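Kitchen drain slow again two weeks after snaking, what next?

Posted in Plumbing and Drains

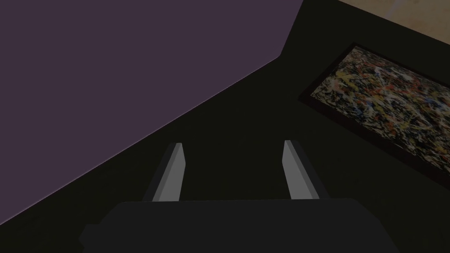

Golshifteh Alipour wrote:

We have a single-bowl kitchen sink in a house from the fifties. The drain started backing up in December. I took the trap off, cleaned it out, put it back, and ran a 15 foot hand snake into the pipe in the wall. It brought up some black grease and the water went down fine for two weeks. Now it is slow again. If I fill the bowl halfway and pull the stopper, it takes several minutes to empty and it gurgles near the end.

What I have tried since then:

Boiling water, twice. No change.
Baking soda and vinegar. No change.
A plunger with a wet rag over the dishwasher hose connection. It got a little better for one evening.

The bathroom sink and the tub drain normally. The washing machine is in the basement and has its own standpipe, also fine. There is a cleanout on the kitchen line in the basement, a brass plug, but it is painted over and I have not been able to move it. The pipe there looks like galvanized steel. It runs along the basement wall and ties into the cast iron stack near the water heater.

A drain company quoted me $300 to come out and clear it. I would pay that if it fixes things, but I don't want to pay it every few months. Is it worth getting a longer snake and trying again, or is the pipe done for? Also, is there a drain cleaner that is safe for this kind of pipe? My neighbor uses one called Edov and likes it, but the bottle says not for standing water.

Drovar wrote:

Had the same thing. Don't use chemicals. If they don't clear it you have a pipe full of lye and then you have to open it. Get a longer snake.

Fereshteh Moradi wrote:

I did drain work for a living until a few years ago and old galvanized kitchen lines were a big part of it. Going by what you wrote, the blockage is in the kitchen branch, somewhere between the wall and the stack. If it were past the stack you would see it at the tub or the basement standpipe first.

A hand snake of that length probably got you to the bottom of the drop in the wall and maybe a little way into the horizontal run. When it goes through grease it makes a hole the width of the cable head. Water runs through the hole for a while and then the hole closes up. Two weeks is pretty typical.

Galvanized pipe also gets rough inside. Rust builds up on the wall, grease sticks to the rust, and a pipe that started out at an inch and a half can end up with an opening you couldn't put your thumb through. You can't tell how bad it is until you open it up, so I would work on that cleanout plug first.

Before you touch it, stop using the sink for a few hours and put a bucket and some old towels underneath. There may be a full pipe of water behind that plug. Wear gloves and eye protection. You have already tried things in there and somebody before you may have used worse.

Scrape the paint out of the seam all the way around with a utility knife. Put penetrating oil on the threads and leave it overnight. Next day, use the biggest pipe wrench you can get on the square and pull steadily. Hold the fitting with a second wrench so you don't twist the pipe. If it won't go, warm the fitting with a heat gun and try again, but wipe off all the oil before you do that. No torch. You have a wall right there.

If the brass rounds off or just sits there, it can be cut out with a small chisel. Brass is soft. Work from the middle toward the edge and keep away from the threads in the fitting. Afterward put in a plastic plug with thread tape and you will never have this trouble again.

Once it is open, shine a light in. If you see a decent round opening with soft grease around it, rent a small drum machine with a 3/8 inch cable and a grease head and run it both ways, toward the sink and toward the stack. Go slow, and don't force it at the elbows. Wear leather gloves for this, never cloth, because a cloth glove can wind up in the cable. Then flush with a lot of hot tap water. I mean fill the sink and let it go, over and over, ten minutes at least.

If what you see is hard brown scale and a little hole, stop there and save the rental money. That pipe needs to be replaced. In an open basement it isn't a terrible job. The usual way is to cut the galvanized near the stack, put on a shielded coupling, and run plastic back with a quarter inch of fall per foot and a cleanout at the end. The piece inside the kitchen wall is harder. Sometimes it can be left alone for a while because the vertical part stays cleaner. Check with your building department about a permit.

On price, $300 for a one-time clearing isn't out of line. Ask them two things before they come: whether they will work from the basement cleanout, and whether they guarantee the line for any length of time. If they only want to go in from under the sink with a small cable, you can do that yourself. For replacing the basement run I would expect quotes well over $1,000 in most places, more if they have to get into the wall.

As for the drain cleaner, I don't know that brand. I wouldn't pour anything caustic into a slow line, and if you do, tell whoever opens it next.

Golshifteh Alipour wrote:

Thank you, this is very helpful. I scraped the paint tonight and the oil is on. I can see now that there is a chip out of one corner of the square, so someone has been at it before. I'll borrow a second wrench and try it in the morning.

Barkon wrote:

Check the slope too. Ours had sagged between two hangers and held water all the time. I put a level on the pipe and you could see it right away. 3 new hangers and it has been OK since. Also wipe your pans with a paper towel before you wash them.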